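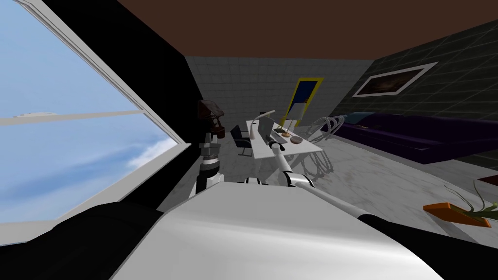

Enseñar a un robot a trabajar en una oficina que no existe

El programa Hokulia reúne demostraciones en entornos simulados para entrenar sistemas de manipulación con dos brazos. Tras su primera campaña, el equipo revisa qué hace útil un ejemplo y cuánto cuesta obtenerlo.

La primera campaña de recogida de datos del programa Hokulia concluyó en mayo con casi 4.000 episodios registrados. Cada uno corresponde a una tarea breve ejecutada de principio a fin por una persona que gobierna a distancia un robot de dos brazos: acercar la pinza a un objeto situado sobre una mesa, sujetarlo, trasladarlo y soltarlo en otro punto. Ninguno de esos movimientos se produjo en un espacio físico. El robot, el mobiliario y los objetos forman parte de Latden, el simulador desarrollado en el Instituto Mac Suibhne, donde el programa tiene su sede.

La decisión de comenzar por la simulación se adoptó en la fase de planificación y responde a motivos conocidos en el sector. Una estación de teleoperación física exige un robot completo, un espacio acondicionado y una persona que reponga los objetos después de cada intento. En Latden la reposición es inmediata y el estado de la sala queda descrito con exactitud en cada paso de cálculo, de modo que el sistema de aprendizaje dispone tanto de lo que captan las cámaras del robot como de la posición de cada articulación y de cada objeto. El instituto mantiene, con todo, un banco de pruebas físico en la planta baja, reservado para la fase de validación.

Qué se registra

Un episodio contiene las imágenes vistas desde el propio robot, las órdenes enviadas a los brazos, la apertura de las pinzas y una frase en lenguaje corriente que enuncia la tarea. Esta última se redacta antes de la ejecución y la revisa una segunda persona. El manual interno pide frases que pudiera pronunciar cualquier usuario, sin coordenadas ni nombres técnicos, y admite variantes: una misma tarea puede figurar en el conjunto con cuatro o cinco formulaciones distintas.

El catálogo de la primera campaña comprende 58 tareas. La mayoría se desarrolla en torno a una mesa de trabajo, y una parte considerable transcurre en la misma oficina virtual, una estancia de aspecto corriente con un gran ventanal, un escritorio blanco, una silla negra y un largo sofá de color púrpura oscuro. Los diseñadores del entorno descartaron desde el principio las salas vacías con una mesa en el centro, habituales en trabajos anteriores. Un modelo entrenado en una habitación desnuda aprende pronto a localizar el único objeto disponible, y esa facilidad desaparece en cuanto se le presenta una mesa ocupada por un ordenador portátil y una lámpara.

La lámpara, de brazo arqueado, ha dado lugar a más consultas que ningún otro elemento. En las primeras sesiones los operadores tendían a rodearla con un margen excesivo, lo que alargaba las trayectorias y enseñaba al sistema una prudencia que no se deseaba transmitir. El manual se modificó para recomendar aproximaciones desde el borde delantero de la mesa siempre que el objeto lo permitiera.
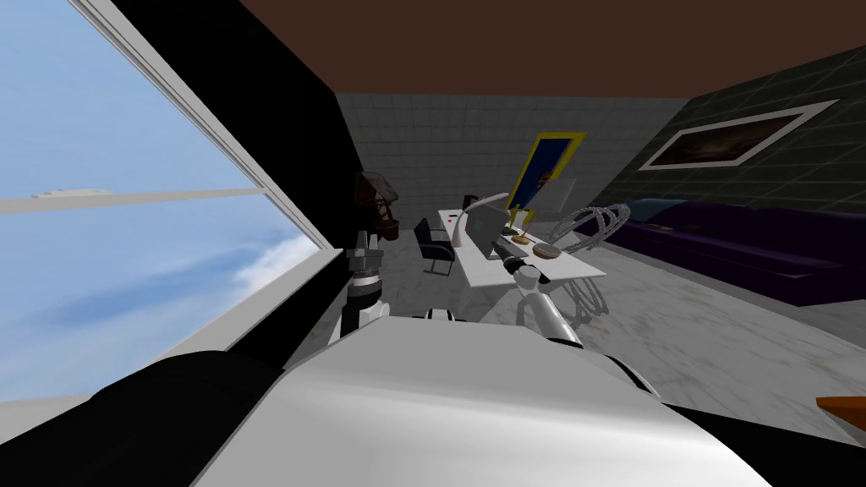
El trayecto hasta el objeto ocupa, en casi todos los episodios, más tiempo que el agarre. Los responsables del programa insisten en que esa parte merece la misma atención. Una demostración en la que la pinza llega con la orientación correcta y desciende sin rectificaciones proporciona al sistema una señal limpia; otra en la que el operador se detiene a mitad de camino, retrocede y vuelve a orientar la muñeca puede terminar igual de bien y resultar mucho menos aprovechable. Las pausas son un problema particular. Si abundan, el modelo aprende que detenerse es una conducta válida y, una vez detenido, carece de motivo para reanudar el movimiento.

Durante la campaña se optó por conservar los titubeos breves y recortar las esperas prolongadas al principio y al final de cada grabación. Las correcciones verdaderas, aquellas en las que el operador falla un agarre y lo repite, se guardan con una etiqueta propia. Para el equipo son un material valioso, pues muestran al sistema cómo salir de una situación que encontrará con frecuencia.

El segundo brazo

Buena parte de las tareas de escritorio se resuelve con un solo brazo. El otro debe permanecer en alguna posición, y la elección de esa posición generó un debate más largo de lo previsto. En los ensayos iniciales cada operador lo dejaba donde le resultaba cómodo. El análisis posterior reveló que el modelo había establecido una relación espuria entre la postura del brazo inactivo y la identidad de la tarea, con lo que bastaba alterar la primera para que el rendimiento descendiera.

Se estudiaron dos soluciones. La primera consistía en fijar una postura de reposo única, con el brazo recogido y en vertical. La segunda, en variar deliberadamente la postura de partida entre episodios. El protocolo vigente combina ambas: el reposo vertical es la referencia y el simulador introduce pequeñas desviaciones al iniciar cada grabación. Las tareas bimanuales, como sostener un recipiente mientras se deposita algo en su interior, siguen un protocolo aparte y todavía son minoritarias en el catálogo.

La jornada de un operador

Las sesiones se realizan en turnos de mañana y de tarde, con un descanso obligatorio cada cincuenta minutos. El operador ve la oficina desde el punto de vista del robot y maneja un mando en cada mano. La adaptación requiere varios días. La dificultad más citada en los cuestionarios internos es la estimación de la profundidad: sin la referencia del tacto, la distancia entre la pinza y la superficie de la mesa se juzga por la perspectiva y por la sombra, y los principiantes suelen quedarse altos.

Para incorporarse a la recogida ordinaria, cada persona debe completar 3 tareas de calificación con un mínimo de contactos indebidos. Los episodios grabados durante el aprendizaje no se integran en el conjunto, aunque se archivan. El instituto considera que podrían servir más adelante para entrenar un clasificador de calidad, una línea de trabajo para la que aún no se han asignado recursos.

El ritmo de grabación no se utiliza como criterio de evaluación del personal. Así se acordó después de comprobar, en un ensayo previo, que la presión por aumentar el número de episodios producía trayectorias bruscas y muy parecidas entre sí. La variedad es justamente lo que se busca, y el programa la fomenta rotando a los operadores entre tareas y cambiando la disposición de los objetos sobre la mesa. 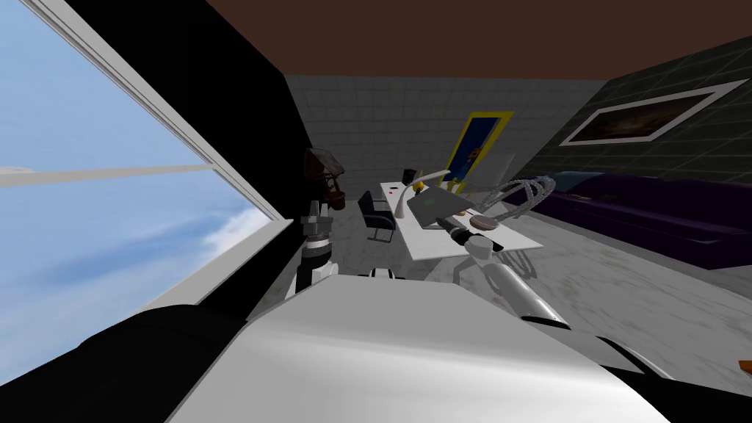
Revisión y descarte

Todo episodio pasa por dos filtros. El primero es automático y detecta atravesamientos entre sólidos, velocidades articulares fuera de límites e instrucciones que no se corresponden con el estado final de los objetos. El segundo lo efectúa una persona, que reproduce la grabación a velocidad doble y decide si la acepta, la rechaza o la devuelve para que se corrija la frase asociada.

En la primera campaña se rechazaron 246 episodios. La causa más frecuente fue el contacto inestable: la pinza se cierra sobre el objeto, el cálculo de fuerzas oscila y la pieza sale despedida o queda suspendida en una posición imposible. Son defectos del simulador y el operador no puede evitarlos, de manera que cada caso se comunica al grupo de física de Latden con la grabación adjunta. Dos de las correcciones incluidas en la última versión proceden de esos avisos.

Los objetos redondos de poca altura fueron los más problemáticos. La superficie de contacto con los dedos es reducida y cualquier error en el ángulo de la muñeca se traduce en un deslizamiento. Se ajustaron los parámetros de fricción y se añadió una comprobación del agarre antes de la elevación.

El paso al mundo físico

El conjunto de datos tendrá como primer destinatario a Drultgate, empresa asociada al programa, que prepara un asistente de manipulación para puestos de trabajo administrativos. Su equipo entrenará un modelo con los episodios simulados y lo afinará después con una cantidad mucho menor de demostraciones físicas, obtenidas en el banco de pruebas del instituto. La proporción entre ambas fuentes está por determinar y constituye una de las preguntas principales de la segunda fase.

Existen reservas fundadas. Una sala simulada tiene una iluminación más regular que cualquier oficina, sus materiales responden siempre igual y los cables, el papel y los tejidos se comportan en ella con escasa fidelidad. El programa prevé variar la luz, las texturas y la posición de las cámaras en cada episodio, una práctica extendida cuyo alcance tiene límites. Los objetos deformables han quedado fuera del catálogo hasta que el simulador pueda tratarlos con garantías suficientes.

La segunda campaña mantendrá la oficina como entorno principal y ampliará las tareas en las que intervienen los dos brazos. También está prevista una revisión del manual de operadores, cuya sección sobre posturas de reposo se redactará de nuevo con los resultados ya disponibles.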